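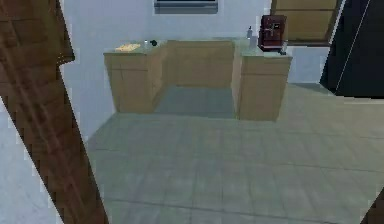 *Brown wood grain and a pale wall behind it.*

2020-04-03

Up before seven for once, and out to the garden in my dressing gown to see whether the broad beans had minded the cold. They had not! Every one of them is standing up straight, apart from the row by the fence where the pigeons have been at it again (I have put more string up, and I have a feeling the pigeons like string). I stood there with my tea for ages listening to the blackbird and thinking I ought to go in and get on with things, and then I didn't, I pulled up bittercress instead until my knees were soaked through.

The potatoes still aren't in. I know, I know. They've been sitting in egg boxes on the spare room windowsill since the end of February and the shoots are getting long and a bit ghostly. The trouble is the bed at the far end, which I meant to dig in October and covered with an old carpet instead, and now it's full of couch grass round the edges. I did an hour on it after breakfast and got through less than half. You think you've got the whole root out and then there's another bit, white as a bootlace, going off under the path. I filled a bucket and a half, and my back has been complaining ever since.

## Seeds, or the lack of them

The parcel from Michiels came at last, 9 packets when I'd ordered twelve, with a very polite slip to say the rest are on their way and would I please bear with them. Of course I will, poor things, everybody in the country must have decided to grow lettuce in the same week. What did come: two kinds of beetroot, leeks, chard, the climbing beans I had last year and loved, a squash I've never heard of, parsley, and two packets of cosmos that I don't remember ordering at all but am very happy to have. No tomatoes. It's getting late for tomatoes so I went through the biscuit tin of old seed and found some Girno left over from a couple of summers ago, a nice little red one that did well in pots. I've sown 36 of them in case they've gone off, and if they all come up I shall be leaving plants on doorsteps all the way down the lane. 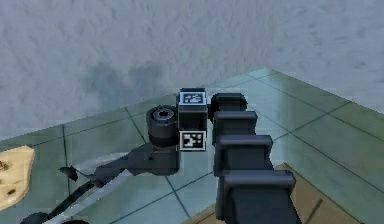 I've run out of proper compost as well, so the tomatoes have gone into a mixture of my own – leaf mould, a bit of sand, and whatever was at the bottom of the last bag. It looked all right once I'd sieved it. The leeks I've sown in an old washing-up bowl with holes poked in the bottom, which is how I did them the year before last, and those were the best leeks I've ever had, so I'm being superstitious about it.

Then a walk after lunch, up the track as far as the Olorley turning and back by the stream, some 59 minutes door to door according to the cooker clock. Primroses all the way along the bank, and the first blackthorn properly out. I only passed two people and a spaniel. We all squashed ourselves into opposite hedges and shouted about the weather, and I came home quite cheered up. There was a swallow too, or I think it was a swallow, it went over the barn so fast that I won't put it in the bird book until I've seen another.

Supper was leek and potato soup (eating potatoes, not the seed ones, though I did look at them) with the end of the loaf. I'd give a lot for something I hadn't cooked myself. I kept thinking about sushi, of all things, which I have perhaps twice a year and never miss in between.

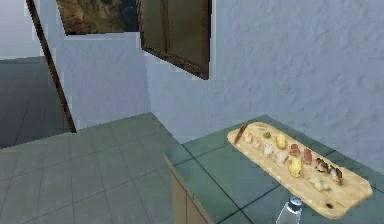 ## For tomorrow

- Finish the far bed, or at least get enough of it clear for two rows of earlies
- Move the string and try the old net over the beans
- Wash more pots, the small ones
- Ring Hollimus Farm and ask if they're still bringing manure round, and if it's still 60 pence a bag
- Turn the tomato trays so they don't all lean at the window
- Find the other glove!!

It's nearly ten now and I can hear the wind getting up. I've put a brick on the cold frame lid and shut the shed, and I'm taking the squash packet up to bed to read the back of it.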